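4.3 Slip failures with deformable packages

The largest group of failures in our data comes from soft packages. We recorded 1,949 demonstrations with the two hand-held grippers, all of them in homes, and trained the policy on them as described in Section 3. During the evaluation in February the trained policy was run on the Erkon arm pair, and 239 trials ended with a dropped object. In most of these trials the object was a bag filled with grains, pasta or other small pieces. Rigid boxes and bottles were dropped only rarely.

At first we suspected the finger pads. Jenő Győri changed all four pads on the robot for new ones of the same type and repeated the bag tasks. The bags were still dropped, and at the same part of the motion – shortly after the lift, when the arm starts to move to the side. We then compared the robot logs with the demonstrations. Figure 6 is taken from the wrist view of one demonstration, in which one gripper holds a clear bag of pale grains and the other a gold-and-yellow snack bag. The plastic of the clear bag bulges at the place where the blue pads press it. For a loose filling like this one, the width between the fingers is a poor measure of how firmly the bag is held.

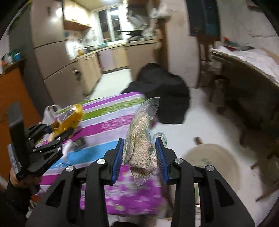 Figure 6. Wrist view from a two-handed demonstration with bagged food, home setting. The bag of grains is clamped between the ridged pads of the near gripper.

4.4 Cause of the fault

The policy predicts finger width and not force. A person who holds the gripper feels when the filling moves away from the pads and closes the hand a little more. This correction is small, and our filter for the width signal removed it from a large part of the training data. On the robot, the controller reached the predicted width, reported a successful grasp and stopped closing. When the grains settled to the bottom of the bag, no pressure was left at the pads.

A second fault made the first one harder to find. The Plidbridge logging software marked a grasp as lost only if the fingers closed completely. A bag that slipped out slowly was often caught by its crinkled upper end for a moment, so the fingers stayed open and the trial was counted as normal. Yasir Jatoi checked 498 trials by hand from the video and corrected the labels. All numbers in this section use the corrected labels.

We removed the filter, added a limit on motor current as a second stop condition, and kept the fingers closing slowly during the first part of the lift. With these changes the slow slips became rare, but some thin bags were now squeezed so hard that the seam opened. We therefore lowered the current limit for the bag tasks. This value was set by hand, and we do not claim that it is suitable for other pads or other fillings.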